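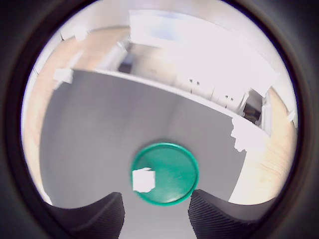

Segundo uma leitora, as peças pequenas acabam sempre no fundo da gaveta quando não têm um prato próprio, e a sugestão merece acolhimento. Recomenda-se reservar um disco de rebordo elevado, verde ou de outra cor viva, para pousar as miudezas durante o trabalho. O rebordo trava o que rola e a cor distingue-se bem sobre um tampo cinzento.

Quando a tarefa passa para o chão, convém estender primeiro um tapete escuro e liso. As peças claras veem-se melhor sobre fundo preto - e o soalho de madeira fica resguardado de riscos.
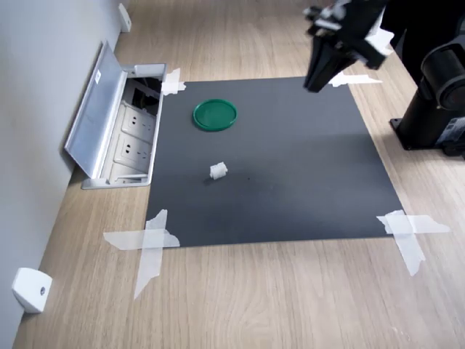 Os cantos fixam-se com fita translúcida, aplicada metade no tapete e metade no soalho. Dois pedaços cruzados seguram melhor do que um só. Antes de colar, limpe-se a zona com pano seco e experimente-se a fita num ponto discreto, sobretudo em madeira encerada. Para a retirar, puxe-se devagar, rente ao chão.

Havendo caixa de tomadas embutida no pavimento, o tapete não deve cobrir a tampa. Terminado o trabalho, sacode-se o tapete e guarda-se enrolado - nunca dobrado.

Imprimir | Enviar por e-mail

Artigos relacionados
Conservação de soalhos em agosto
Arrumação de gavetas: 2 métodos
Etiquetas para caixas pequenas

Hunach - Conselhos para a casa | Contacto | Todos os direitos reservados | Voltar ao topo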